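Surnside Home & Garden Boards > Around the House > Storage and Sorting

Thread: Baskets vs bags for small stuff (and what do you do with all the carry bags?)

Page 1 of 2

mulga_mum
Posts: 349
OK storage people, I need opinions. I've been slowly working through the hall cupboard since January and I'm up to the really annoying bit, which is all the little things. Balls, jars, lids, tubs of who knows what. At the moment most of it lives in plastic carry bags hung on the door handle, and every time I want one thing I have to tip the whole lot out.

My sister swears by the open baskets with the holes in the sides. I've started moving things over on the white table and I'm already a bit torn, because the bag holds way more than you'd think and it squashes down to nothing when you're done. The basket just sits there being a basket.
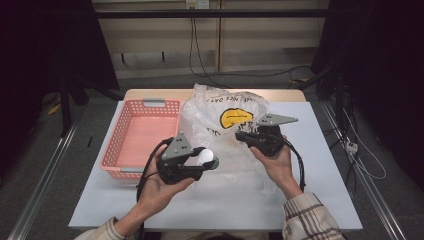
Pink basket, smiley bag, one small white ball still to find a home

So, what does everyone use? And is there any point keeping the bags once the baskets are full?

tin_lid_terry
Posts: 2000
Baskets every time. I've got them all through the laundry and the shed. You can see what's in them from the side, you can wipe them out, and if you get the ones with a handle at each end you can pull them off a high shelf without the whole thing tipping on your head. Ask me how I learnt that one.

Bags are for bringing things home from the shops. After that they go in the recycling tub at Nedow and I don't think about them again.

wattle_and_daub
Posts: 200
Going to disagree with Terry here (sorry Terry). Perforated baskets are hopeless for anything tiny. I had one under the sink for pegs and hair ties and the thin stuff poked out through the holes and caught on everything. Dust gets in too. For small things I want solid sides and a lid, full stop.

That pink is a cracker of a colour though! I wouldn't mind one of those for the kids' bath toys, where you do want the water to run out.

tin_lid_terry
Posts: 2000
Fair call on hair ties. I was thinking more jars and tins. Anything that stands up by itself is fine in a basket.

mulga_mum
Posts: 349
It's got a solid floor, so nothing drops out the bottom at least. It's only the sides that are holey. I reckon I could line it with a tea towel for the fiddly bits.

quillpig
Posts: 2
Hi all, new here. We're in a small flat and I keep every single carry bag, which drives my partner up the wall. They're bin liners, they're wet swimmers bags, they're packing for the good glasses when we move. The trick is getting them flat. If you just stuff them in a drawer they puff up again and you can't shut it.

What I do now: hold the bag by the bottom, shake it, run your hand down to push the air out, then gather it in the middle so it hangs like a tail. Then you can tie it in a loose knot or feed it into a tube. The really thin ones float about all over the place while you're doing it, so shut the window first.

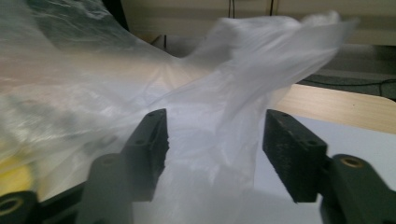 Re: Flattening bags (split from above by moderator)

surnside_mod
Moderator
I've given this its own heading as it comes up every few weeks. Please keep the basket talk going as well, just say which one you're replying to.

wattle_and_daub
Posts: 200
Quillpig, I used to fold mine into little triangles. Lengthwise in half, in half again, then corner over corner till you get to the handles and tuck the end in. They stack up beautifully in a shoebox. It takes forever and I only do it when there's something good on telly, but I find it very calming.

peixoto_pantry
Posts: 349
Triangles are too much work for a bag that's going to have potato peelings in it by Wednesday! I'm with quillpig, knot it and chuck it in.

Also, if a bag has been used for meat or anything that leaked, please just bin it. I've seen people fold those up and put them back in the drawer and it makes me feel quite ill.

tin_lid_terry
Posts: 2000
Or don't bring it home in the first place. I've had the same two canvas bags from the Prurkeo market for years and they wash up fine. I know I sound like my father.

quillpig
Posts: 2
You do a bit, but he's probably right. I forget mine in the car every time, so I end up at the checkout with an armful of yoghurt and no choice in the matter.

mulga_mum
Posts: 349
Haha, same. I've got a favourite canvas one and I couldn't tell you when it last left the boot.

Back to the basket for a sec. I took Terry's advice about things that stand up by themselves and tried one of the little tubs with the white lid, plonked it in the middle with nothing round it. Looks a bit lonely in there, and I can already picture it sliding from one end to the other whenever I move the basket.

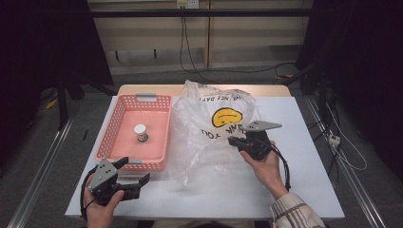 What I'm leaning towards is keeping the tubs and jars together in the one basket, packed in close enough that they hold each other up, and finding something with a lid for the balls and loose odds and ends. Then the basket can go on the second shelf where I can reach it, and the lidded thing can go up top with the Christmas stuff. I don't go in there more than twice a year.

The smiley bag I'm hanging on to for now. It's a cheerful old thing with its HAVE A NICE DAY on it, and I can't bring myself to put peelings in it.

wattle_and_daub
Posts: 200
Much better plan. Put a bit of that rubbery shelf mat in the bottom and the tubs won't slide. You can cut it with ordinary scissors.

peixoto_pantry
Posts: 349
Second the shelf mat. And label the lids on top if the basket's going below eye level. I labelled all mine on the sides and then had to lift every one of them out to read it. Did the whole pantry that way before I noticed.

tin_lid_terry
Posts: 2000
Still say you don't need anything with a lid. Another basket, same size, stacked on the shelf beside it. But it's your cupboard.

mulga_mum
Posts: 349
It is, and it's getting a lid, Terry! Will pick up some mat on the weekend and measure the shelf before I go this time.

Page 1 of 2 | Next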